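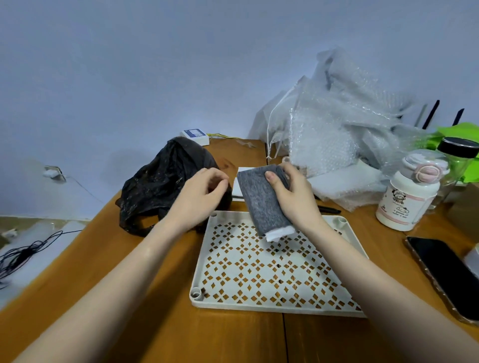 Rolled knit sock held over the tray at a hand station.

Setting up a hand station ahead of an automated bagging line

Written by Shaimaa Badawi, process lead, Plumota
Last updated Jul 1, 2023

Scope

These steps cover the hand stations that feed the Wamon bagger at our Cabral site. Each station takes mixed socks out of a bag, rolls them, checks them and places them on a tray. The bagger does the bagging, sealing and labeling, all of which used to be done at the same desks. Bagger maintenance is in a separate document.

The procedure assumes soft goods under 15 inches long before rolling. Longer items go to the folding bench.

What moved to the machine and what stayed

Before the bagger was installed, one operator handled an order from loose stock to labeled package. That operator picked up a sock, rolled it, found the right bag, sealed it and applied a label. Sealing and labeling took up more of the shift than rolling did, and most of the reported wrist complaints came from the heat sealer handle.

Rolling stayed with people. We tested two automatic rollers and both failed on ribbed knit and on anything with a lining. A person can feel a twisted heel or a thin spot while rolling, and the bagger has no means of detecting either.

The result is that an operator now makes the same hand movement many more times per shift. Station layout and rotation matter more than they did, and most of this page deals with them.

Before you start

You need:
A desk with a clear patch large enough for the tray and both forearms
One perforated tray with a raised rim
Stock, in its delivery bag
A pen and a small pad for defect notes
The station's Collar counter, mounted and switched on

Collar is the sensor strip that counts finished rolls as the tray enters the bagger. It counts trays and rolls only. It does not log who is seated at the station, and supervisors should say so when they introduce it. Operators at Cabral asked about this on the first day and the answer had not been prepared.

Step 1. Place the tray

Set the tray directly in front of the operator, long side toward the body. The near edge should be reachable with elbows bent and shoulders down. If the operator leans forward to reach the far rim, move the tray, then adjust the chair.

Left-handed operators mirror everything from this point on.

Step 2. Place the stock bag

Put the bag to the left of the tray, mouth toward the operator. Fold the rim of the bag outward once so that the handles do not fall across the tray. Loose handles are the most common cause of a roll being dragged out of place.

Step 3. Roll

Lay the sock flat and smooth the toe. Roll from the toe toward the cuff with both hands, keeping even pressure. Hold the roll with the thumb on top and the fingers underneath, and use the free hand to tuck in loose edges. The bagger accepts rolls up to 3 inches in diameter.

On lined socks, some of the lining may show at one end after the first pass. Tuck it in before placing the roll. A loose lining can catch on the infeed guide, and the machine will stop until the guide is cleared by hand.

Step 4. Check

Turn the roll once and look at both ends. Reject it if you see a pulled thread, a stain or a color mismatch. Write the defect on the pad in one or two words and set the item aside, away from the tray. Do not re-roll a rejected item and send it through.

Step 5. Load and send

Place rolls in rows, ends facing left and right. Leave a finger's width between rows. When the tray is full, slide it onto the infeed rail with both hands and wait for the green light before starting the next one.

If the light stays amber, the count and the order do not match. Pull the tray back and recount. If it happens a second time on the same order, call the line lead — the fault is then usually in the order file.

Rotation

Rotate every 50 minutes. The sequence is rolling, infeed watch, restocking, then back to rolling. We began with a longer interval and shortened it in September after operators reported stiff thumbs toward the end of each block.

Infeed watch is a trained role. It requires the Wamon clearing procedure, which takes one half-shift to learn, and it is paid at the line rate. All 23 operators at Cabral have now been trained, so no one is fixed at a rolling desk.

Targets

The bagger is rated at 3,000 packages per shift. Do not divide that number by the number of desks and post it as a personal target. The machine rating assumes a full infeed rail at all times, and hand stations do not run that way. Set the bagger speed to match the desks. The setting is under Line > Infeed > Pace and can be changed during a shift without a restart.

Common faults

Tray rocks on the desk: check whether it is sitting across a raised seam or on top of the pad.
Rolls open before they reach the bagger: cuff not tucked, or rolled from the wrong end.
Collar count one short: two rolls touching. Restore the gap and resend.
Packaging builds up behind the desk: add a pickup to the restocking role and log it on the shift sheet.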